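Lusham Table Backgrounds, README

Version of 14/10/2022
Prepared by Alžběta Štěpánek and Kanokwan Somboon

What is in this folder

The folder contains 935 pictures of one white tabletop with wallpaper on the walls around it. We collected them to study how a patterned background changes the look of small things lying on a plain surface. There are 44 wallpapers in total. Some have flowers or leaves, some have stripes, and a few are plain and serve for comparison.

The wallpapers

Each wallpaper covers the left, the back and the right wall. We cut the pieces from the same roll, but we did not try to match the pattern in the corners. Please do not use the corners to measure the repeat of a pattern. The walls stand at steep angles to the view, so big motifs look longer than they are on the roll.

The names in the list are our own working names:

Mala: peach background, large dark-brown leaves, paler leaves in blue-grey and cream, thin dark stems, small round brown berries in clusters
Sitthichai: narrow green stripes on white
Pudora: plain light grey, matt

The full list is in the file wallpapers.txt, with one name on each line. Mala is the one people ask for most often. It is also the most difficult in our opinion, as brown berries and small brown objects are easy to confuse when they come near each other.

The tabletop

The tabletop is flat and white for every wallpaper. We wipe it when the paper is changed, and not between single pictures. Crumbs and dark specks therefore stay where they fall, and the rail along the front edge collects dust. We discussed whether to remove these pictures and decided to keep them. If you need a clean surface, the file specks.txt lists 131 pictures in which we noticed dirt on the white part. The list was made by eye and is surely not complete.

The small objects

They are ordinary small pieces in several colours. Yellow pieces are easy to find on the white surface and less easy in front of the peach paper. We did not write down the shape or the weight of every piece.

Known problems

In May the glue on 2 wallpapers became loose at the top, and the paper made a soft wave. These pictures are marked with "wave" in the notes column.
The colour names were given by two persons. What one of us calls cream, the other may call light beige.
The light was not measured. Please do not compare the exact colour of one paper with another.

Use and contact

You may use the pictures for teaching and research. If you print them, please mention the Lusham Table Backgrounds and the name of the wallpaper. Corrections to the lists are welcome, also small ones. Send them to Kanokwan, with the picture number and the wallpaper name in the subject. The sample for this version has the Mala paper.

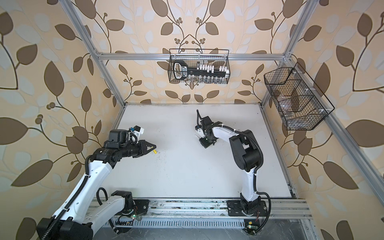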